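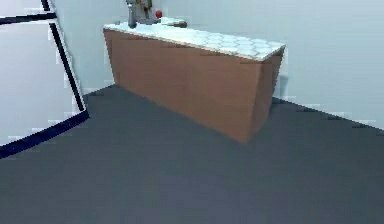

Marlene Falcão thought we had picked the wrong room to ask about. Her view, given in the first feedback round, was that people in shared apartments waste far more food because of how they shop than because of how they store it, and that a report on kitchens would miss the point. We kept the comment in mind and changed the survey. The final version has as many questions about shopping as about storage.

Food Waste in Shared Student Housing
Group report by Xuân Hà, Cremilda Nogueira and Welington Honorato
Supervisor: Selina Rüegg

1. Background

Our group lives in or near the Trotgate apartments, where most units are shared by four or five students. All of us had thrown away food we paid for and wanted to know how common this was. Most of the reading we found was about families. Students who share a kitchen but shop separately are a different case. They often buy the same things twice, and they don't always know whose food is whose.

We set out to answer two questions. What kinds of food get thrown away most often in shared apartments? And does a simple labeling habit change how much is thrown away?

2. Method

We sent a survey to residents at Trotgate and at Birkett, the smaller building across the parking lot. We received 90 completed surveys. In January, 5 apartments also agreed to keep a waste diary for 2 weeks. Each diary apartment got a kitchen scale, a notebook and a roll of masking tape. In the first week they went on as usual. In the second week they wrote a name and an opening date on everything that went into the refrigerator.

Weights were written down in grams before anything went in the trash. Peels, bones and coffee grounds were left out. We checked the notebooks each evening at 7 p.m. during the first few days, then stopped doing this because it annoyed people and the entries were fine without it.

3. Survey results

Bread and bagged salad were named most often, followed by cooked rice and opened jars of sauce. Meat was rarely thrown away, and several people wrote that it cost too much to forget. The most common reason given was "I forgot it was there." The second was that the package was too big for one person. This supports part of what Marlene Falcão told us, as package size is decided at the store.

Students who planned meals for the week did not report less waste than those who shopped day by day. We expected the opposite. One possible reason is that planners buy more fresh food at one time, and plans change when there is an exam or a late shift.

4. Storage and labeling

Cold storage was the part of the kitchen people complained about most. Shelves were usually divided by person, but the door and the drawers were shared, and that was where most of the forgotten food was found. From the outside there is nothing to remind anyone. A refrigerator with plain, pale doors, one panel over another and a dark seam between them, gives no hint of what is going bad behind it. Two of our diary apartments dealt with this by taping a list to the outside and crossing items off as they were eaten.

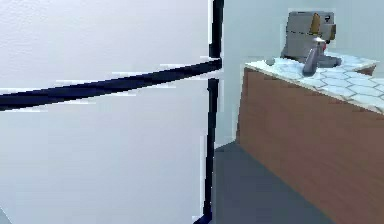

Labeling had a clear effect in the diary apartments, though the group was small. All of them threw away less in the second week, and the largest drop was more than 200 grams for one apartment. The list idea came up again when we talked about what to recommend. The upper door is the better place for it, being a wide, smooth surface with nothing on it and close to eye level on most models. We would put the list there and leave the lower door alone. Dates mattered more than names, according to the diary keepers, as an old date made people willing to ask if they could finish something.

5. Problems with the study

The diary apartments volunteered, so they probably cared about waste already. Weighing food may also have changed how they behaved – one notebook says so directly. The second week came after the first in every apartment, and we had no group that went without labels for the whole period. With more time we would have split them.

We also lost some survey answers when the form on Gridside, the housing message board, closed early. We don't think this changed the results, but we can't check.

6. Next steps

Welington Honorato will share the survey form with next year's class. We would like to see the diary repeated in a building with a shared pantry, and with a question about package size added near the front of the survey. The notebooks have been returned to the apartments that asked for them.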